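Rullside Kitchen Opens Its Doors With a Month of Barley Cooking

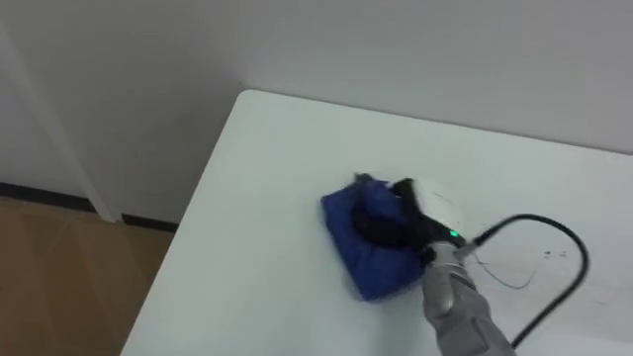 DRINESDEN, 2 October 2019 – Rullside, the new teaching kitchen on the old mill road, opens tonight with barley on every stove! Head cook Sólveig Østergaard has put together 42 home recipes, from her grandmother's barley and leek soup to a baked barley pudding with sour cherries. Classes take 8 people each, gathered at plain white tables, and everyone gets a folded blue cloth like the one on the tabletop, plus a bowl and a good sharp knife. Then the cooking starts.

"Barley is chewy and sweet and it soaks up whatever you cook it in," said Østergaard. "I could eat it every day, and most weeks I do."

The grain comes from Kaj Stougaard's farm outside Vevoton, where it was sown in May. He will be at the opening with 100 small bags of pearl barley to give away (one per household, please), and he is happy to talk about soaking times for as long as anyone will listen.

Classes run through the month, and children are welcome with an adult. To sign up, stop by the Rullside front desk and ask for Lærke Dalsgaard.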